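Sivetby moth and beetle survey: progress report to Promerum, spring round

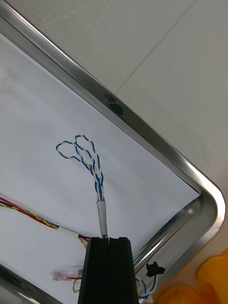 2 min read

Short one this time, field season is on and we're out most nights. Full tables come with the final report.

Trapping. Light traps ran at the Sivetby wet meadow and the old orchard, dusk till 6 am, from March on. Pitfalls in along the ditch as planned. Lost a few to flooding in the first weeks, reset higher up the bank. No gaps since.

Catch so far. 2,096 specimens logged. 1,765 of those are identified to species, the rest are sitting in the freezer or in alcohol waiting for somebody with time. Mostly small rove beetles and worn pugs, which need dissecting. Slow work and we won't rush it.

What's turning up. Meadow is doing better than the orchard for ground beetles, same as last year. Orchard is better for moths, mainly the ones that feed on lichen and old bark. Early quakers came out late with the cold nights, then all at once. Dor beetles back on the grazed strip. We have two leaf beetles we think are new for the parish but please don't quote that yet, they have to go out for checking first.

Bait trial. Compared the Nutivo bait with our own sugar and wine mix on the same row of trees. Too early to say much. Ours dries out faster in wind. Ants get into both. Will repeat in warmer weather and swap the trees over so its a fair test.

Problems. Battery life at the meadow, cold nights kill them before dawn. We now change them at midnight, which means an extra trip. Slugs in the pitfalls, lots. One trap lid gone, probably a badger.

Database. Records go in weekly, backlog is cleared up to the end of March. Old paper cards from the Sun field station are being typed in too. Handwriting is bad on the early ones and some of the names have changed twice, so each card gets checked agianst the current list.

Money. Spent to plan on vials, alcohol and fuel. Pins and store boxes under budget. Would like to move the underspend to batteries if Promerum is OK with that, need a yes or no before we order.

Next. Second round of pitfalls, 30 traps, same lines. Start on the dissections. Send the leaf beetles off. Target is 100 trap nights by the end of the season and we're on track for it, weather allowing. Next report after the June round.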